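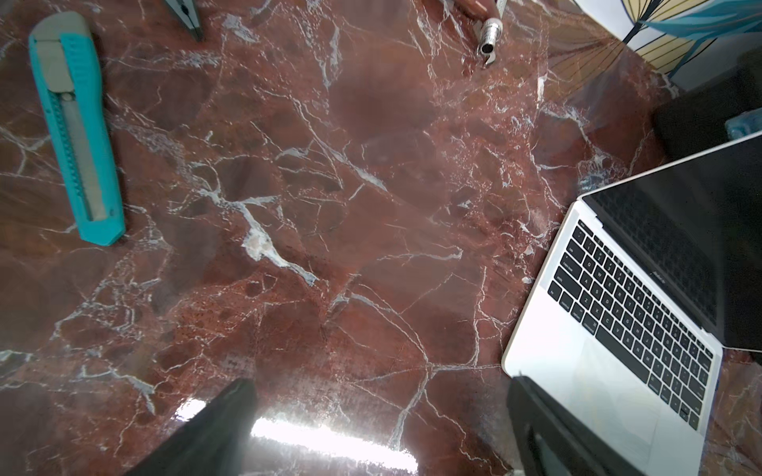 Thygesen sparring gloves, 61 rounds in

Bought my own pair, paid full price, so no favors owed. Had them since March. I walk around a little over 154, mostly MMA sparring, some wall work, a bit of jiu-jitsu with strikes when Thibault Bailly is running the class. Size 3, which is their large. Runs small. If you're between sizes go up.

Padding first. Good. Better than good over the knuckles, kind of thin on the back of the hand. You can throw at a decent pace and your partner doesn't hate you for it. Nothing like the old Sumum pair I had, those packed down to cardboard by summer. Tried to keep a count on the heavy bag too, got to 3000 punches and quit counting. Foam's still springy. No dead spots yet.

Palm is open, so grips are fine. Underhooks fine. Could lock a body triangle and fight hands with no trouble. Guillotines are tight though, the knuckle pad is tall and you have to sort of feed the hand thru. Lost a couple I should of finished. Might be me.

Wrist strap. Long, wraps twice, velcro on velcro. Stays put. It also grabs everybody's rash guard, so wrap it clean or hear about it.

Thumb is the weak spot. Loop is stiff and the seam sits right on the inside of the joint. First two weeks I taped under it. Softer now, still notice it in the later rounds.

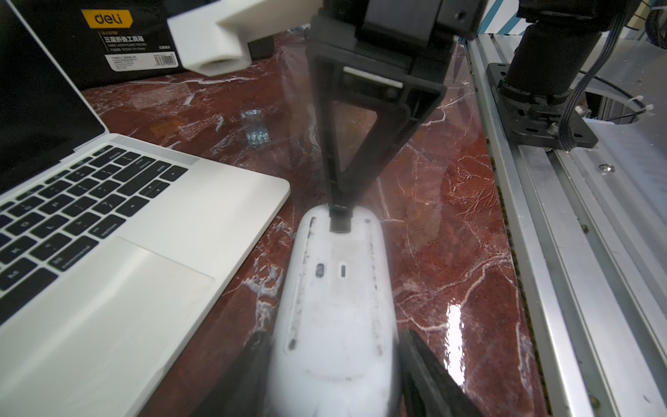

Colette Moulin says I'm going easy on the thumb. Hers rubbed raw in one session and she sent the gloves back, medium, same model. She went to the Prudis ones and likes them, but says the strap is short and the padding is more of a competition feel than a sparring one. Fair enough. Haven't worn those for more than a round so won't rate them.

Smell: normal. Meaning bad, if you leave them in the bag. Lining dries overnight if you open the strap all the way and hang them. Don't put them on a heater, Dorian Perrin did and the palm leather went stiff as a board.

Stitching: one loose thread by the left pinky, trimmed it, hasnt run. Logo is peeling. Don't care.

Would I use them for hard rounds? With 16s available, no. For the technical stuff, shots and clinch mixed in, yes, every time. They're what I grab first now.

Good: knuckle foam, strap, open palm
Bad: thumb seam, sizing, chokes
Score: four out of five, would be a half more with a decent thumb

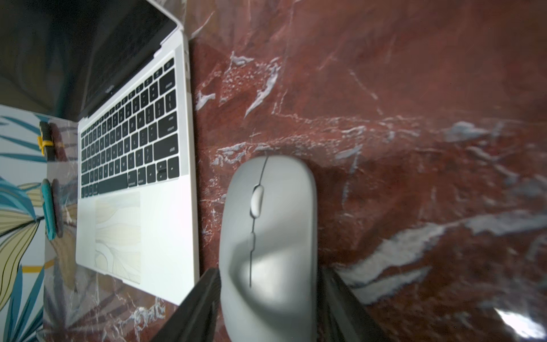

Silver laptop, black keys.

Shin guards from the same brand are next, need a few more weeks on them. Already sliding down.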